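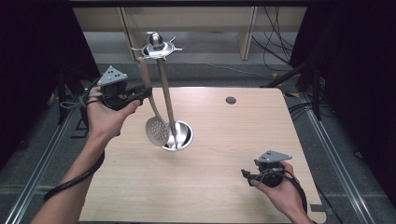

Skimmer and ladle on their ring of hooks, over the oak-look table.

Hanging Your Kitchen Utensils: Your Questions

Hi, I'm Nahuel Quezada, and I run the little Riltier shop and the newsletter that goes with it. I get the same questions about hanging utensils over and over (I love them, keep them coming!), so I've put my answers on one page. I cook every day in a kitchen with not very many drawers, and most of what follows comes from that. Last updated August 1, 2025.

What do you call that spiky ring thing?

I call it a hook ring. Some stores call it a utensil carousel or a utensil hanger, and my mother calls it "the crown." The one I photographed has a shiny round knob on top and short curved prongs sticking out all the way around, a bit like a star. Each prong takes one utensil by the hole or loop at the end of its handle. If you're searching online, try "utensil hanger" and "utensil carousel" both, because you'll get pretty different results.

Do I have to buy the utensils and the ring together?

Nope! Sets are easier, because you know the holes will fit the prongs, but I've mixed and matched for years. Take one of your own utensils to the store if you can, or measure the hole in the handle before you order. The Bendach ring we carry is fairly forgiving. The Kuvunis one has fatter prongs, and I've had a couple of people send it back over that, so please measure first.

Which tools should go on it?

The ones you reach for when something is already cooking. For me that's a skimmer and a ladle before anything else. I use the skimmer for dumplings, gnocchi, blanched green beans, fries, all of it, and the ladle hardly gets a rest in soup season. After those I'd add a slotted turner and a big serving spoon, and then I'd stop and live with it for a while. A crowded ring is a pain. You pull one handle and three others come swinging at you.

Potato mashers are awkward on almost every ring I've tried - mine lives in a drawer and we're both happier.

What's the difference between a skimmer and a slotted spoon?

A skimmer has a flat, round head full of small holes, so you can slide it under something floating and lift it straight out. A slotted spoon has more of a bowl to it, usually with long slots, and it holds on to a little liquid along with the food. I'd take the skimmer for frying and for foam on stock, and the slotted spoon for serving beans or stewed fruit. Plenty of people use the names interchangeably and their dinners come out fine.

My ladle and skimmer keep clanking together. Help?

Oh, they will! Wide heads hanging next to each other are going to overlap, and with metal on metal you hear it. Try leaving an empty prong between the two, or put something skinny in the gap, like a whisk with a narrow head or a long fork. You can also put the ladle on the opposite side of the ring, which helps balance the weight too. Ladles are heavier than you'd think, especially the deep ones.

How much space do I need underneath?

Hang your longest tool first and check that it clears the counter with enough room for you to lift it off the prong. People forget the lifting part. You need to go up before you come out, so a ring tucked right under a cabinet is going to annoy you every single night. I moved mine twice before I got it right, and there are two extra holes in my wall to show for it.

Can I hang it over a wooden table or counter?

Sure, as long as the tools are dry when they go up. A ladle bowl can hold a surprising amount of water after a rinse, and it'll drip right onto your nice wood. I give everything a quick wipe and then hang it. If you're the air-dry type (no judgment, my sister is too), put a folded dish towel underneath for an hour.

If your table has one of those round cable holes set into the top, like a desk would, keep the drip zone away from it. Water finds its way in there and you won't notice until you're under the table looking for something else. I speak from experience.

How do I get stainless steel shiny again?

Warm water, dish soap, a soft cloth, and dry it right away. Most of the dull look is water spots, and a splash of white vinegar on the cloth takes care of those. Rinse afterward. For the holes in a skimmer I use an old toothbrush and work from the back, where the starch likes to build up. Skip the steel wool, please. I did that to a Sepúlveda ladle once and it has looked sad ever since.

The knob and the ring need cleaning too! They collect a greasy film if they live near the stove. I take everything down every couple of weeks and wash the ring in the sink with the rest.

Can it all go in the dishwasher?

Check the label on yours. The tools I sell can, and I still wash the ladle by hand half the time because it takes up so much room on the rack. I'd keep the ring out of the machine. It's awkward to load and the prongs catch on everything.

Are the prongs sharp?

The ones I carry have a blunt end, but a prong is still a prong, and I wouldn't put one at the height of anybody's eyes. Think about the tallest person in the house as well as the kids.

What if I don't want to drill into anything?

Look for a ring on a stand. You lose a bit of counter, but you can carry the whole thing over to the table when you're serving, and I do like that for soup nights. Get one with a heavy base. Load it evenly, a tool on one side and then a tool on the other, or it'll lean.

Do you ship, and what if something doesn't fit?

We do, and orders over $499 ship free (that's mostly the restaurant folks). Send back anything unused within 11 days and I'll swap it or refund it, whichever you'd like. Put your order number in the subject line of your email so I can find you. If you're not sure about a prong size, send me the measurement of your handle hole before you buy and I'll check it against the rings on the shelf.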